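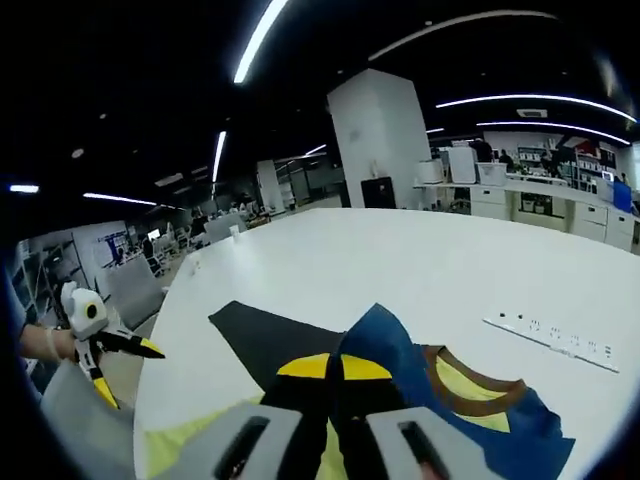
One customer wrote to us in August that she had stopped giving clothes away, as she was sure everything is burned in the end. I want to begin with her letter. Read it slowly, then wait a moment.

Slide 2. Who we are
Keep short. Drevis is a small sorting house. We receive used clothes from the Holloway collection points and from the Prorari shops. Last year it was 1179 sacks. Do not read all the numbers, they are in the handout.

Slide 3. What happens to a sack
We open it the same morning if we can. Damp clothes spoil the dry ones beside them, so a sack must not stand over the weekend. Then three questions: can it be worn, can it be repaired, can it be used as cloth? Say clearly that the third answer is also a good answer. Many people in the room will think only of the first.

Slide 4. Mixed colours 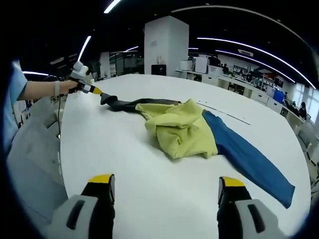 Buyers of rags want one colour and one fibre. A garment sewn from several panels gives them trouble, and they pay less for it or refuse it. For wearing again it is the opposite – bright tops with many colours leave the Prorari shops quickly, above all the children's sizes. We therefore look at these pieces a second time before we decide.

Slide 5. Repair
Tell the story of the zips. We replaced 23 in one month and nearly all those jackets were sold. The cost of a zip is small, the cost of the hour is not. If somebody asks about wages, answer openly.

Slide 6. The Prolon trial
Prolon is our new label for repaired clothes. It has run in 4 shops. It is too early to speak of success, please do not use this word. What I can say is that customers ask what was mended, and they like to see the place.

Slide 7. What you can do at home
Wash and dry the clothes before you give them. Tie shoes together. Close the buttons. Leave the care label in, also when it scratches – without it we must guess the fibre.

Questions
Until 30 minutes past the hour, then the room is needed. Somebody will ask about burning. Go back to the letter and give our own figure, which is on the last page of the handout.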